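Meesuk Community Kitchen
Breakfast and Tableware Program: Progress Report to the Histonmont Fund
Reporting period: January to March
Prepared by Oranuch Wongsuwan, Program Manager

1. Purpose of this report

This report covers the second quarter of the grant awarded to Meesuk for its morning meal service at the Flarkasholm day center. It describes work completed, spending to date, and matters on which the Fund's guidance is requested. The financial statement and the attendance sheets have been sent separately.

2. Service delivery

Breakfast was served on every scheduled morning in the period, with the exception of two mornings in January when the building's water supply was shut off. Doors open at 7:30 a.m. and the last plates are cleared by 9:15 a.m. The dining room now seats 70 people, following the rearrangement of the long tables described in the previous report.

The menu was revised in February under the direction of Anong Jitpraphai, Head Cook. Guests had asked for a savory option that could be eaten without a knife and fork, and for smaller portions of hot cereal. The kitchen tested several versions of a topped toast over a period of 12 service days. The green topping was the most frequently requested and has been placed on the regular menu. Tomato and egg toppings will be offered again in the next quarter, once the oven repair is complete.

3. Tableware

The grant agreement provides for the replacement of the center's disposable plates and bowls. Samples were obtained from two suppliers, and the pale green range supplied by Brimitz was selected. Each place setting consists of one round plate and one deep bowl. The toast is served on the plate, and the bowl is provided for cereal, soup, or fruit, according to the day's menu. 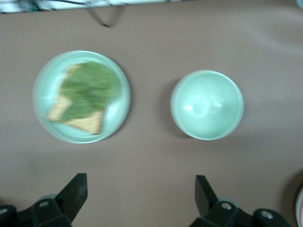

Topped toast on the new green plate, with matching bowl.

The full order was delivered in two shipments. Several bowls in the second shipment arrived chipped, and the supplier replaced them at no charge. Disposable tableware is no longer used at breakfast. A small stock has been kept for guests who take food with them, and the kitchen is looking into returnable containers for this purpose.

Washing up takes longer than was planned. Samran Luangrath, who supervises the dish area, has moved one helper from serving to washing between 8:30 a.m. and closing. This has cleared the backlog on most mornings, but the drying racks remain too small for the bowls when they are stacked at full capacity.

4. Budget

Spending on food is in line with the approved budget. The tableware line is underspent by $2,000, as the quoted freight charge was waived on both shipments. Meesuk requests permission to apply this amount to larger drying racks and a second rolling cart. Quotations are included with the financial statement.

5. Staffing and training

Fouzia Chaudhry joined the program in February as Assistant Cook. All kitchen staff have renewed their food handling certificates. Arlo Strickland continues to coordinate purchasing and has arranged a weekly bread delivery, replacing the previous pickup from the bakery.

6. Next quarter

The kitchen will complete the oven repair, resume testing of the additional toppings, and collect written comments from guests on the revised menu. A decision on the drying racks is requested by the end of April so that they can be installed before the summer schedule begins.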